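The Flendusstead Circle

I joined the Flendusstead Circle the winter I ran out of money, and I'll admit the soup had a lot to do with it. They met above a paint merchant's in November, when the stairs smelt of turps and everybody kept their coats on. Raimonds Rebane had founded it (he'd say "we", but it was him) and he wanted a name for what we were doing before any of us had done much of it. By the time I turned up there had already been a row over two different names and someone had walked off with the kettle.

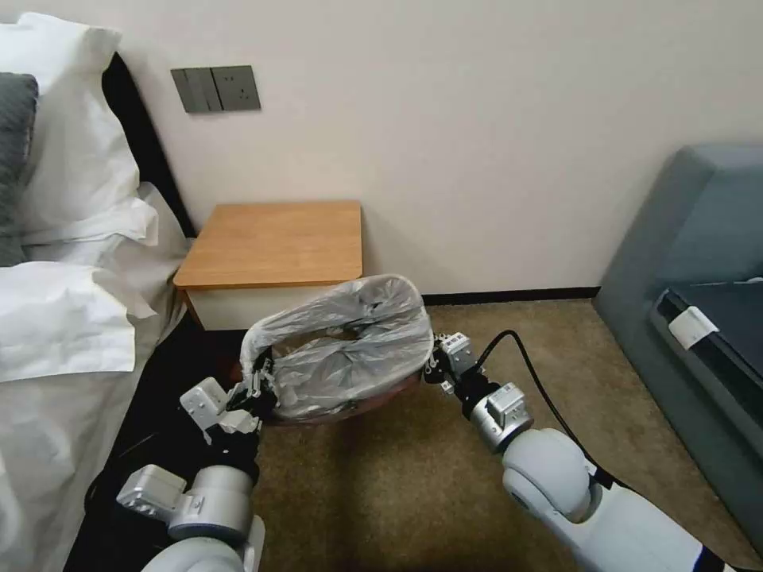
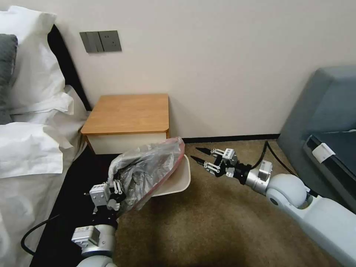
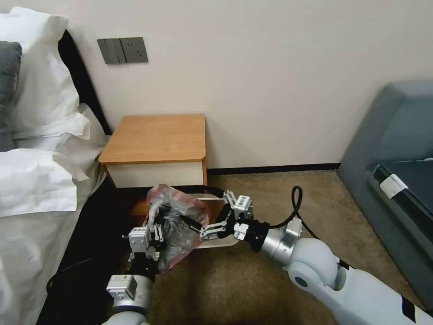
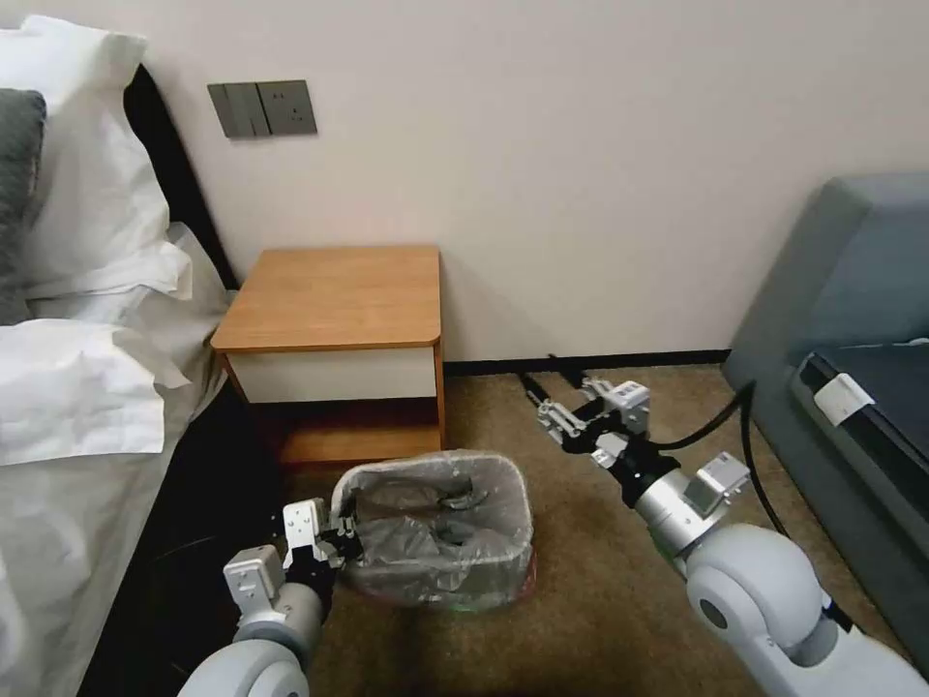

The same corner of the same bedroom, every time.

So what did the Circle believe in?

Flat colour, mostly, and no subjects. Raimonds called it Rullance. A picture wasn't to be of anything, and if you could turn it upside down and somebody noticed, you'd failed. I liked that rule because I'd never been able to draw hands.

There were six of us who paid and a shifting crowd who didn't. We talked far more than we painted. One whole evening went on whether brown counted as a colour or was only a sort of tired orange, and I remember going home furious and lying awake making up cleverer things I should have said. I was on the side of brown, in case you're wondering. I still am!

Then came the exhibition. Raimonds had got us a room at the Plolasen, which had been a dance hall and still had the mirrors up, and he announced that we'd each hang whatever we'd made since the summer. I'd made one thing. It was a grey square with a slightly different grey square leaning on it, and I'd called it Anozie after a word I'd heard in a dream and been rather pleased with.

"Why's it got a name?" Raimonds said, when I unwrapped it.

"They've all got names."

"They've got numbers." He showed me the list. He'd numbered everything, and he hadn't started at one either. Mine was 2,335.

"Where are the other two thousand odd?"

"Not painted yet," he said, and went off to find a hammer.

I stood there for a bit feeling daft. Then I got a pencil and wrote Anozie on the back, very small, where the string went across.

We opened at 6 and it rained. Forty people came, which was forty more than my mother had predicted, and a good half of them stood with their backs to the pictures looking at themselves in the mirrors. A man with a wet umbrella asked me which way up mine went. I told him it didn't matter. He tilted his head one way, then the other, and said, "No, it does, it's falling over," and I looked, and he was right. Somebody had hung it on its side. The small square wasn't leaning any more, it was dropping.

I ought to have been delighted, or else I ought to have kept quiet. Instead I went and fetched the steps.

Raimonds caught me halfway up them with the thing in my arms. He didn't shout – he never did – he just held the steps steady with one foot and waited until I'd turned it round and got the string back over the nail.

"Better?" he said.

"Yes."

"Then you're not in the Circle, are you?"

I thought he was joking. I climbed down and he shook my hand, quite warmly, and gave me a glass of something and asked if I could stay and help stack the chairs. I did, too. We stacked the lot and he walked me as far as the tram, talking the whole way about brown.

The painting's in my kitchen now, next to the boiler. I've hung it sideways.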